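Lenis Home Notes
Gallery: Cloth, Mats and a Round Table
March 8, 2023

I have never trusted a tidying method that comes with a name. The one doing the rounds at the moment is the Vumel fold, and the claim behind it is that any square of cloth in a family home can be turned into a flat little stack that stays put until you want it. Diapers, dish towels, burp cloths, the lot. I read all 13 pages of the guide. I am still not sure what the guide adds to what most people's grandmothers did with a pile of laundry and a radio on.

My doubts are mainly about the setting. Every folding guide I have seen is photographed on a bare white bed in a house where no child has ever dropped a cracker. Laundry in a home with a baby gets dealt with wherever there is a free patch, and the patch is usually the play mat or the table you eat at. A method that needs a clean bed and ten quiet minutes is a method for other people.

So this gallery is short and it stays in the living area. Click through at your own pace.

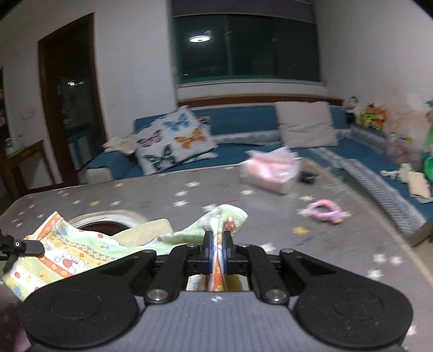

Rabbit-print cloth held up in a fold over the star mat, with the tissue box and the pink ring toy still on it. The butterfly cushion has the sofa behind.

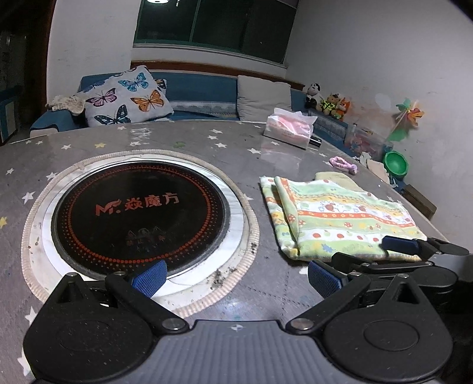

Patterned cloth in a thick stack on the round table, next to the induction cooktop. The cover under the cooktop has stains and could use a wash of its own.

The trouble with thick stacks, and the Vumel guide skips over this, is that they look finished long before they are. Double one side over and you have something that passes for a rectangle from across the room. Put it in a drawer with others like it and the drawer stops closing. The guide says to fold in thirds and press. It doesn't say what to do with printed cotton that has gone soft from washing and slides back open when you let go.

I tried the thirds myself in August, on a heap of old cloths, and gave it 2 weeks. The flat ones kept their shape. Anything with a thick middle or a stitched border fought me, and by the second week I was back to folding in half and in half again, which takes a few seconds and needs no guide. The drawer looked much the same either way.

The other promise is time. Mensah, which sells the guide along with a set of drawer dividers, says the habit pays for itself. Maybe it does if you own 400 napkins. With an ordinary family's worth of cloth I couldn't find the saving, and I did look for it. Finding the cloths in the first place took longer than folding them – under the sofa, behind a door, one in the bottom of the stroller.

I will give the dividers some credit. They stop a stack from leaning, and a stack that leans ends up on the floor. Cut-down shoe boxes do the same job, though, and nobody will charge you for those.

A few things I would keep from the whole business:

Fold on whatever flat surface you have, but wipe it first.
Keep clean cloth well away from a cooktop, even one that is switched off.
Don't bother matching prints.
3 small stacks are easier to live with than one tall one.

A reader asked whether the Nondedum baskets are any better than the dividers. I haven't used them and I'm wary of the price. If they turn up secondhand I may try a pair, and if the handles hold I'll add a note to this page. Until then, mine go in the drawer folded in half, with the thick ones at the back.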